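Finishing a light wood table top – oil, poly or hardwax?
Forum: Home & Workshop > Wood Finishing
Page 1 of 1

tpaulson_east
Posts: 3916
Subject: Finishing a light wood table top – oil, poly or hardwax?

I'm building a dining table for my sister, Carmela, and I need to settle on a finish before August. She has two kids who do homework and eat at the same table. The top is ash, glued up from boards I had sitting in the garage since the last move. It's flat now and I have it sanded to 120.

What I want is for it to stay pale. The last one I built got three coats of oil-based poly and it was the color of a manila envelope after one winter by a south window. I don't want that again. I also don't want the thick plastic look.

Options I'm considering:
Water-based poly, satin
Hardwax oil, the kind with a little white pigment in it
Danish oil, then wax

I've only used the first one, and that was on shelves. What holds up to kids?

mill_creek_yolanda
Posts: 412

Water-based poly. Four thin coats, sand lightly between them, wait a couple of weeks before you put anything heavy on it. I've done it on every table in my house. Danish oil is going to yellow on ash, and wax on top of it will show every wet glass. Skip that one.

The raised grain is the only annoying part. Wipe the top with a damp rag the night before, let it dry, knock it back with 220, then start finishing.

Greaser_Hank
Posts: 1000

I'll disagree with Yolanda. Water-based poly looks fine for two years. Then somebody drags a laptop across it or leaves a wet pizza box overnight, and you get a white patch. You can't fix a patch. You have to sand the whole top, and in my experience people never get to it, so the table just lives with the patch.

Hardwax oil scratches more easily, but you can fix one spot in ten minutes with a rag. With kids I'd take the finish I can repair over the finish that's a little tougher.

mill_creek_yolanda
Posts: 413

I've had a poly table since my oldest was in kindergarten and she's driving now. No white patch. If you get white patches from a pizza box, the coats went on too thick or you didn't let it cure.

Greaser_Hank
Posts: 1001

Or the house is humid. Mine is. I followed the can.

tpaulson_east
Posts: 3917

Carmela's house is dry in winter and humid all summer, so I guess I get both.

Hank, how much does the pigmented hardwax change the color? I tried a clear one on an offcut and it went darker right away, like it was wet. She saw it and said no.

Greaser_Hank
Posts: 1002

Clear will always do that. The white-tinted kind puts back some of what the oil takes away. On ash you'll still see a small change, mostly in the dark part of the grain. Do an offcut with both and leave them in a window for as long as you can stand to wait. Cover half of each one with cardboard so you can compare.

Put it on thin. Thinner than you think. Most of the complaints I read about sticky tables are from people who left it thick and didn't buff off the extra.

inma_p
Posts: 88

Can I ask a side question about grain? I'm shopping for a table instead of building one, and a lot of the pale ones have these straight stripes, light and then a bit darker, all the way across. Is that many narrow strips glued together, or is it one board cut a certain way? I can't tell from store listings. Same kind of stripes as this, running the long way across your view:

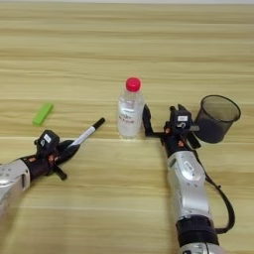
Re: stripes and grain

mill_creek_yolanda
Posts: 414

Could be either one, or veneer, or a printed surface. You can't tell from the top. Look at the end of the table. If it's solid strips, the end grain changes direction at each glue line and the stripes on top carry over the edge. If it's veneer you'll usually find a separate strip of edging with its own grain. If it's printed, look for a pattern that repeats. Printed tops often have the same knot or streak twice.

inma_p
Posts: 89

Thanks. The listings almost never show the end of the table. I'll go look in person on Saturday.

pcampos_woodshop
Posts: 256

Inma, bring a flashlight and hold it low, nearly flat to the top. Real wood under a thin finish has some texture that catches the light. A thick film or a printed surface looks even all over. It's not foolproof, as some of the printed ones have texture pressed in now, but it rules out the cheap ones.

Also look underneath. Solid tops are usually left plain on the bottom, sometimes with one coat of finish. If the underside is a totally different material, you have your answer.

For the original poster: I teach an evening finishing class and I'd go with water-based on this one. Students mess up hardwax more often than poly. They put on too much, they don't buff it, and then they call me. Poly is more forgiving for a first try on a big surface as long as you keep a wet edge and don't go back over it.

Greaser_Hank
Posts: 1003

Going back over it is exactly what everybody does, though. A dining top is big and the stuff starts to drag in a few minutes. How is that more forgiving?

pcampos_woodshop
Posts: 257

Use a pad applicator. One long pass with the grain, end to end, then move over and overlap a little. Do it in the morning when the garage is cool. If you see a streak, leave it alone and sand it out before the next coat. With hardwax, the mistake shows up a week later when the kids' paper sticks to the table.

We're not going to agree on this, and both will work. My vote is poly.

tpaulson_east
Posts: 3918

OK. Two offcuts, both sanded to 150. One gets water-based satin, one gets the white-tinted hardwax. I'll cover half of each like Hank said and put them on the sill in Carmela's kitchen, where the table is going.

Should I sand finer than 150? I read one place that said to stop at 120 for hardwax and another that said 220 for everything.

Greaser_Hank
Posts: 1004

150 is right for hardwax. If you go too fine it won't soak in evenly and you'll get shiny spots.

mill_creek_yolanda
Posts: 415

220 for the poly. Don't use the same grit on both or it's not a fair test.

tpaulson_east
Posts: 3919

Good point. I'll redo that one.

dustcollector_lee
Posts: 31

Finish the bottom too, whichever one you pick. I skipped the underside on a maple top and it cupped enough that a marble would roll to one side. Same number of coats, top and bottom. It doesn't have to be pretty.

pcampos_woodshop
Posts: 258

Opinions vary on whether it needs the same number. I do two on the bottom and haven't had trouble. How it's attached matters more. Use slotted brackets or wood buttons so the top can move. If you screw it tight to the apron it will split or cup no matter what you put on it.

tpaulson_east
Posts: 3920

It's on figure-eight fasteners right now. Is that enough for a top that wide?

dustcollector_lee
Posts: 32

Mine was on figure-eights. They allow some movement, but they have to be free to swing. Check that the recess is cut wide enough. Mine weren't, and that was probably half my problem.

inma_p
Posts: 90

Back from the store. The one I liked is veneer – the stripes stopped at the edge and there was a separate band around the side with the grain going a different way. The underside was plain brown board. The salesperson kept calling it solid wood until I asked which part.

It was still a nice table. Is veneer bad if it's going in a spare room and won't get much use?

mill_creek_yolanda
Posts: 416

Veneer is fine. It stays flatter than solid wood. You just can't sand it much if it gets damaged, so use coasters. I wouldn't pay a solid wood price for it.

Greaser_Hank
Posts: 1005

Agree with Yolanda for once. Ask for a better price if their tag says solid.

tpaulson_east
Posts: 3921

Update on the offcuts. After a few weeks on the sill, the poly piece looks almost the same on both halves. It's a little colder in color than bare ash, kind of gray in the evening. The hardwax piece is warmer, and there's a faint line where the cardboard was. Carmela likes the hardwax better to touch and the poly better to look at, so that was no help.

I put a wet glass on each one overnight. Nothing on the poly. The hardwax had a ring that was gone by lunch.

I'm going with poly on the top and I'll finish the bottom to match. I widened the recesses on the fasteners too. Two of them were tight.

Greaser_Hank
Posts: 1006

Fair enough. Keep the can of hardwax, it's good for the legs.

mill_creek_yolanda
Posts: 417

Let it cure before the kids get at it. Two weeks minimum, three if it's humid, and no tablecloth during that time.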